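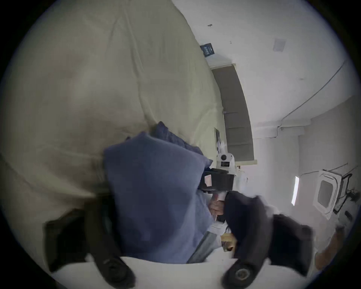

Have you ever tried to put a duvet cover on all by yourself? I have, loads of times, and I still end up inside it about half the time, waving my arms like a ghost. So when I heard that a company called Nillance was teaching robots to make beds, I wanted to know how on earth you would teach a machine something that I can't do very well myself!

I went to visit them at the Jilholm, a hotel with 70 bedrooms and a very squeaky front door. Nillance has been working with the housekeepers there since February. A housekeeper is a person who gets a hotel room ready for the next guest. They change the sheets, clean the bath, empty the bins, fluff up the pillows and find all the socks people leave behind.

Why are beds so hard for robots?

Robots have been good at some jobs for a long time. If you want a machine to pick up a metal box and put it down in the same place all day, that's easy, because the box is always the same shape. You could do it in your sleep (and the robot sort of does).

Cloth is different. Get a T-shirt and drop it on the floor. Now pick it up and drop it again. Does it look the same? No! It lands in a new heap every time. A duvet is even worse, as it's big and puffy and full of wrinkles, and if you pull one corner the opposite corner does something you didn't ask for. You and I look at a lump of blue cloth on a bed and think "pillow, probably" and grab it. A robot has to learn that a pillow is still a pillow when it's squashed or folded or half hidden under something else.

So how does it learn?

A bit like you did, by being shown. The way they do it at the Jilholm is with a gripper that a person holds. Imagine one of those litter pickers with a handle at one end and a pair of jaws at the other. The jaws on these ones are black and curved, and they pinch together to grab things. There's a camera on the gripper, so everything the jaws get near is filmed. The camera has a very round, bendy sort of view, like looking into the back of a spoon, and that helps it see the bed and the walls and the ceiling all in one go.

The person holds a gripper and does the job with that instead of with their fingers. Pinch the pillow, lift, move it, let go. Then they do it again. The computer gets the pictures and also learns how the gripper moved, and after lots and lots of goes it starts to work out what a good grab looks like. Later on, the same kind of jaws go on a robot arm, and the arm has a try.

I was allowed a turn. I was terrible. My pillow went on the floor twice and I said a word I can't write here (it was "bother", nearly).

Rodel Salazar, who was teaching me, has made hotel beds for 15 years and he is astonishingly quick at it with his bare hands. With the gripper he says he felt like a beginner again. "It's like eating peas with oven gloves on," he told me. He got better, though. He told me the hardest part was going slowly, as his hands wanted to rush ahead the way they always have.

He also said something I hadn't thought of. When you teach a robot you have to notice what you do. Rodel never knew that he gives a pillow a little shake before he puts it down, until he watched himself on the screen.

Will the robot take their jobs?

I asked this, because it's the question I'd want to ask if I worked there. I got different answers from different people, and I think you should hear them all.

Gizella Takács runs the housekeeping team. She told me that lifting mattresses and tugging heavy duvets makes people's backs and shoulders sore, and that she'd be delighted if a machine did the tugging. She wants her team to have more time for the fiddly parts that guests notice.

Inês Gouveia cleans the rooms on the top floor, and she's not so sure. She likes making beds. She's proud of them. She's worried that if a robot does part of the work, the hotel might decide it needs fewer people, or give each person more rooms to do. Gizella says the hotel has promised not to cut anyone's hours while the project is going on. Inês says "while" is a short word with a lot hiding in it, and I can see what she means.

Some things have changed already. People who spend time teaching with the grippers get paid extra for it, and they do it in short turns so their hands don't get tired. There's a new job too, checking the recordings and throwing out the bad ones. Rodel does that some afternoons, sitting down with a cup of tea, and he says his knees are very happy.

Can it make a bed yet?

Not a whole one, no. On the day I went, the robot arm could pick up a pillow and put it at the top of the bed, if you gave it plenty of time. Duvets still beat it. I felt much better about my own ghost problem after that.

Try it yourself

Get a pair of kitchen tongs (ask first) and a pillow. Put one hand behind your back. Now move the pillow from one end of your bed to the other using just the tongs. When you've managed it, try folding a sock.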